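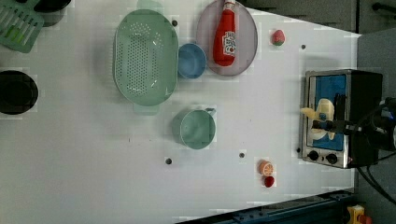 Where should the play kitchen pieces go when the kids are done with them? Back into whatever holds them best, biggest piece first, with the small food on top where you can find it.

I've been setting up play kitchens at the Drerngate playroom long enough to have opinions, and this part of the guide is where I put them. Section 2 got your table standing. Now we're laying it out, playing on it, and packing it up again.

Section 3: Laying out the table

1. Wipe the tabletop with a damp cloth and dry it. A white top shows every sticky fingerprint, so I keep an old dish towel on a hook nearby.

2. Set the toaster oven down first, on the right side of the table. It's the heaviest thing you'll be moving and I don't like sliding it past everything else. Turn it so the glass door and the knobs are easy to get at.

Caution: if you're using a real toaster oven as a prop, the way we do, keep it unplugged the whole time and tie the cord up out of reach. Glass doors and little fingers need a grown-up close by, too.

3. Put the colander on the far left. Ours is a big oval one in mint green, and it takes up more room than you'd think! Lay it lengthwise along the edge so you still have some table left.

4. Add the bowl and the plate. I like the small blue bowl right next to the colander, so kids can "rinse" in one and serve from the other. The lavender plate goes on the other side of the bowl, closer to the oven.

5. Put the measuring cup somewhere in the middle where two kids can both get to it. This is the piece they argue over. Ashok Chauhan, who runs the afternoon group, finally bought a second one, and I can't say it helped much.

6. Now the food. Scatter it — don't line it up. A strawberry by itself and an orange slice down near the front will get picked up a lot faster than a tidy row.

7. Last, the ketchup bottle. I lay it on the plate so it doesn't get knocked over and roll off.

Note: check the small food before every session. Anything that fits inside a toilet paper tube goes in the high cupboard when kids under three are around, and that includes the strawberry if yours is on the little side.

Section 4: Packing up

1. Collect the food first and drop it in the bowl.

2. Put the colander in the bottom of the bin. We use the Trakcombe bin with the clip lid, but any deep one will do.

3. Set the bowl of food inside the colander, then tuck the measuring cup and the ketchup bottle in around it.

4. Slide the plate and the spatula down the side. Flat things always fit down the side.

5. The oven stays out of the bin. Ours lives on shelf 9, under the dress-up hats.

If a piece is missing, look under the radiator before you write it up in the parts book. Innes Munro keeps the spares and can usually match a lost piece of fruit by the next morning, though the color may be a little off.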